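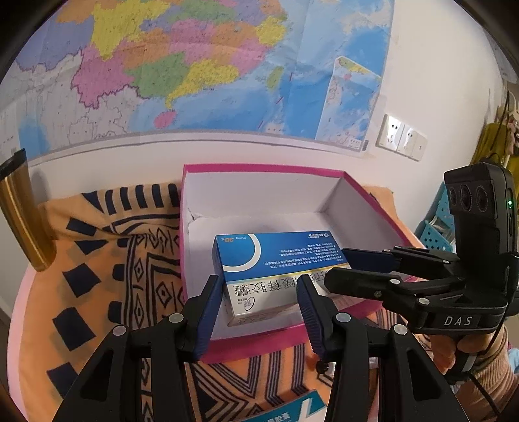
A wall map is a large printed map made to be read from a distance, usually in a classroom, office or home. Political wall maps give each province or region its own color, so that neighboring areas can be told apart at a glance. Seas are commonly printed in blue, and land outside the country shown is often left pale.

Smaller areas that do not fit the main sheet may be placed in an inset, and a legend is usually printed in a lower corner. Maps sold folded keep their fold lines after hanging – a feature that rolled maps avoid.

Siham Zaki's survey of wall maps in Girkport recorded 301 examples in homes and offices, of which more than half hung above a desk or table. The Naciri collection in Follbridge holds 2,413 sheets, including 14 provincial maps of China. Its oldest folded sheets are stored flat and shown each January.

See also: Atlas; Inset map; Map folding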